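4.2 Matching households across parish registers

We compared the Clorkport baptism register with the burial register kept at Stesport. Of the 176 surnames in the first, 90 also appear in the second. Spelling was left as written, and a match needed the same forename and a parent in common. Entries with a torn or blotted margin were set aside and read again in September by a second reader.

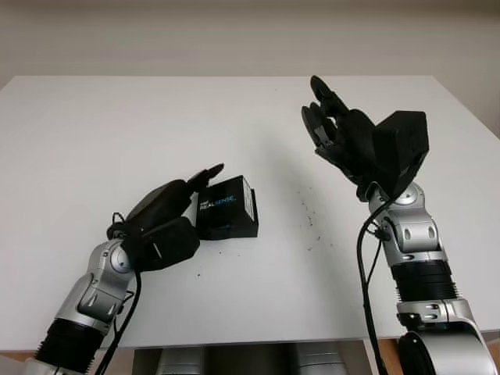 Figure 3. Two arms with black multi-fingered hands over a white tabletop.

In 14 families the father's trade changed between entries. We kept these as single households when the mother's maiden name agreed. Two families moved to Kendport and were followed through the tax lists there.

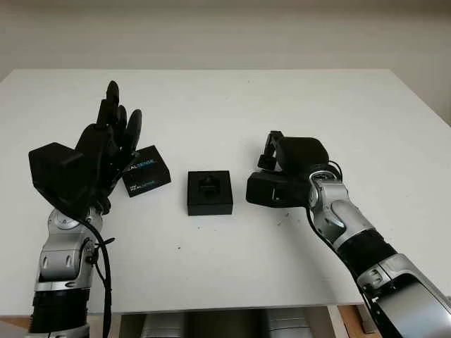

Wissam Haddadin objected that a maiden name alone is weak evidence in a parish where cousins often married, and asked that godparents be checked too. We did this for all 14 families, and one was split.

Related articles
Reading damaged burial entries
Tax lists as a census substitute
The Sibiya family papers: a finding aid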